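Course: Materials Around Us
Handout 9 — Surface texture in moulded plastics
Prepared by Brittany Friesen

Please read before the practical. The sheet from last time (shrinkage and warping) is still needed, so bring both.

9.1 Where the texture comes from

A moulded part copies the surface of its mould. If the steel is polished, the plastic comes out glossy. If the steel has been etched, blasted or engraved, the plastic carries the same pattern in reverse: a pit in the steel becomes a small bump on the part. How well the pattern is copied depends mainly on the temperature of the mould and on the pressure during filling. A cold mould gives a weak copy, because the skin of the plastic becomes hard before it is pressed fully into the pattern.

9.2 Why designers ask for it

The first reason is grip. A smooth surface with a little water on it lets things slide. A raised pattern gives the water somewhere to go.

The second reason is appearance. Flow lines and sink marks are easy to see on a glossy face and much harder to see on a textured one. Also, small scratches from daily use are less visible, at least when they are shallower than the pattern.

There is a price. Dirt stays in the low parts of a pattern, and for kitchen goods this is a serious question. We will come back to it in section 9.4.
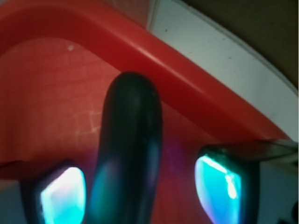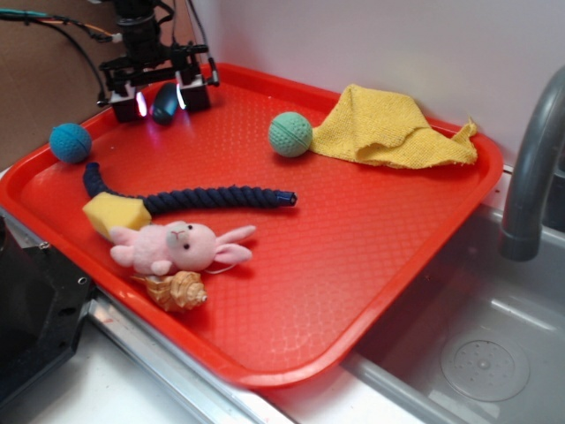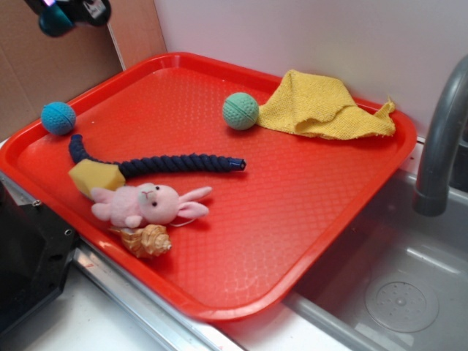
Fig. 2. Red plastic with a raised, rounded rim.

9.3 Draft angle

A wall with texture needs more draft than a smooth wall. Draft is the small slope which lets the part leave the mould. When the texture is deep and the draft is too small, the pattern is dragged during ejection and we see long marks on the side of the part. These are called drag marks — do not confuse them with flow lines, which are made earlier, when the mould is filling.

The floor of a tray lies across the direction of opening, so it can carry a deep pattern without this problem. The side walls cannot. For this reason many trays have a pattern on the floor and a plain rim.

9.4 Cleaning

Heinonen and Vedano give different advice in the texts on your reading list. Heinonen prefers shallow patterns with rounded valleys, and accepts less grip. Vedano keeps the deeper pattern and asks for a soft brush. In my opinion Heinonen is right for food and Vedano is right for everything else, but you may argue the opposite in your report if you give reasons.

9.5 For the practical

Room 411, at 10 in the morning. Bring one moulded object from home, clean and dry. Make a pencil rubbing of its surface on thin paper, then look at it with the hand lens. Write down where the texture stops and where the smooth part begins. The Lusdale samples stay in the room, please.

Reports are due in August, maximum 2 pages. Rubbings can be attached behind the report and do not count as pages.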